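Dishwasher rack notes, part 1. Lower basket out, tine rows checked for spread. Spec gap is 2 mm.

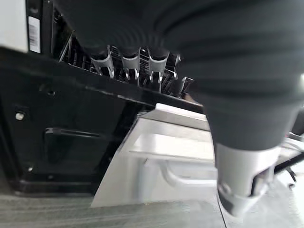 Replacement parts from Tradent shipped in a bag of 300, which is absurd for one kitchen. I compared them with what is on the rack now: four grey clips in a row, forked ends pointing down. The leftmost is the largest, so sizes are mixed.

Part 2. Drinkware. 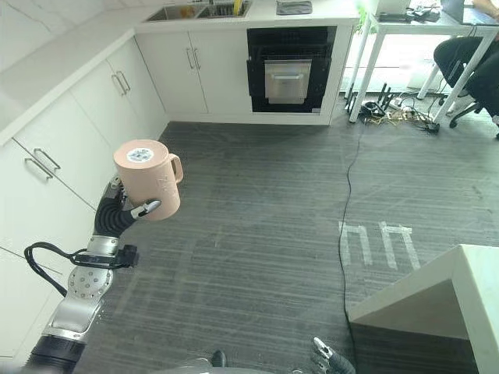 Tall items set the upper basket height. My limit is 90 mm on the low setting. A pitcher-shaped mug like the pink one, with its loop handle and flat lid, gets washed by hand. Lid off first.

Part 3, the sink. 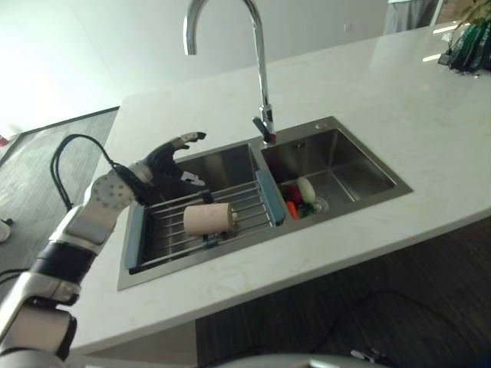
*Jenkins, Oct 9, 2018*

Roll-up rack stays over the left basin. Right basin is for produce, toy carrot and radish included. Rods get wiped weekly, end rails too.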